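White Furniture in a Small Room: Gallery

Friday, October 2, 2020
By Şükran Bilgin

When we moved to Dritholm, my first wish was a room with as little color as possible. The old apartment in Drolville had brown furniture in every corner, and I was tired of it. So I saved money for one winter and bought the pieces slowly, first the nightstand and then the desk. In this gallery I show both of them. Many readers wrote to me after the December post and asked how white furniture looks next to a white wall, and if it is not too cold for daily life.

My opinion is that it is not cold, but you must accept that every small thing becomes important. One red fruit in a drawer is already a decoration.

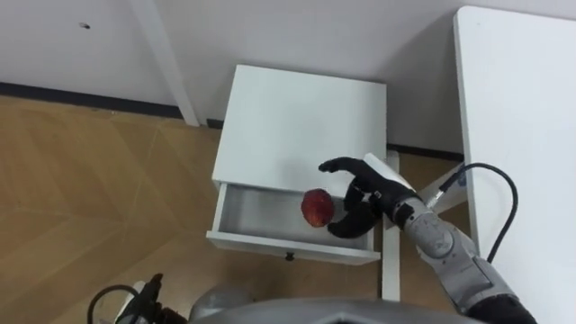 The nightstand with its drawer open, and the long desk with the curved front edge. 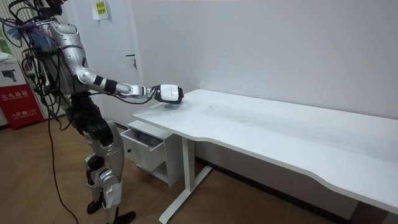
Şükran Bilgin
Home and interiors writer, Stomis

The nightstand has a square top and one drawer with a small dark knob. I like this knob very much, and I did not change it to a white one, although my sister advised me to. The drawer is shallow, so I keep only light things in it.

The desk cost me 309 and I waited ten weeks for the delivery. What I like best is the gentle curve in the front edge, near the middle, where I can sit a little closer to my papers. It is a long desk, and for a small room this was a risk. I measured the wall two times before I ordered.

For cleaning I use warm water and a soft cloth, and I dry the surface at once.

Contact: write to the Stomis home desk | © 2020 Stomis | Back to top

Related items
Choosing a Lamp for a White Wall
Tekin Shelves, One Year Later
94 Small Rooms From Our Readers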